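Heat Loss Through Joints in a Small Workshop Air Heating System

Final report, Building Services module
Zarnton campus

1. Background

The workshop at the Ananham site is heated by a single warm air unit, supplied by Zerkon, which feeds two duct runs along the long walls. Users of the building had complained during the winter that the far end of the east side stayed cold through the morning while the area next to the unit was too warm to work in comfortably. The site manager's first assumption was that the unit was undersized.

Our task was to find out whether the unit or the distribution was at fault, using only equipment available from the department store room. The budget did not allow for a blower test of the ductwork, so the method relies on air temperature and air speed readings taken at the outlets.

2. Method

Each run has eight outlets. At each one, air temperature was read with a thermocouple probe held in the center of the opening, and air speed with a handheld vane meter. The unit was left running for 30 minutes before the first reading so that the ducts could reach a steady temperature. Readings were repeated on a second visit in April with the thermostat at the same setting.

Joints were then checked by hand and with a smoke pencil. A joint was marked as leaking if the smoke was visibly pushed away from the surface at any point on its circumference. Flexible sections were treated separately from rigid ones, as the two types fail in different ways – rigid joints tend to open along the seam, while flexible ones tend to slip off the collar or tear at the first fold.

3. Condition of flexible connections

Tape is the most common means of closing the end of a flexible section. It is cheap and quick to apply, but it depends on a clean surface underneath. Where the tape is laid over folds, small channels remain between the layers, and these are difficult to find without smoke.
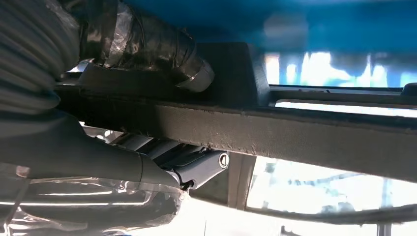

Ribbed gray sleeve with silver tape wrapped in overlapping bands. 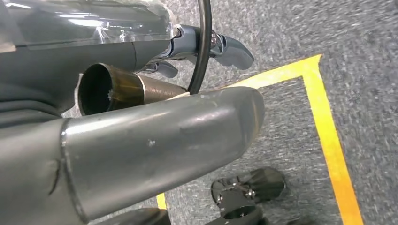 A reader of the first draft at Lashari objected that tape should not be counted as a fault in itself, and that a clamp over a poorly seated collar will leak just as much. We accept this. The wording of the inspection sheet was changed from "taped" to "taped, smoke visible" and the east run was checked again on that basis, which removed two joints from the fault list.

4. Results

Outlet temperature on the west run fell evenly along its length, and the air speed at the last outlet was sufficient to be felt at bench height. On the east run the temperature followed a similar line as far as the fifth outlet and then dropped sharply. Air speed dropped at the same position. A fall in both quantities at one point suggests that air is leaving the duct there, since heat lost through the wall alone would lower the temperature without much effect on the speed.

The smoke check found the largest leak between the fifth and sixth outlets, on the upper side of the duct, where it cannot be seen from the floor. The unit itself delivered air at the temperature stated on its data plate on both visits.

5. Sources of error

The vane meter is wider than the slots in the outlet grilles, so speeds are comparable with each other but should not be read as true values. The main door was opened several times during the first visit – the affected readings were discarded. No correction was made for outdoor temperature.

6. Recommendations

Reseat and clamp the joint between outlets five and six, then repeat the outlet readings before any decision is made on the unit. Insulation of the east run should wait until the leaks are closed. Blank inspection sheets and the full set of readings are in the appendix.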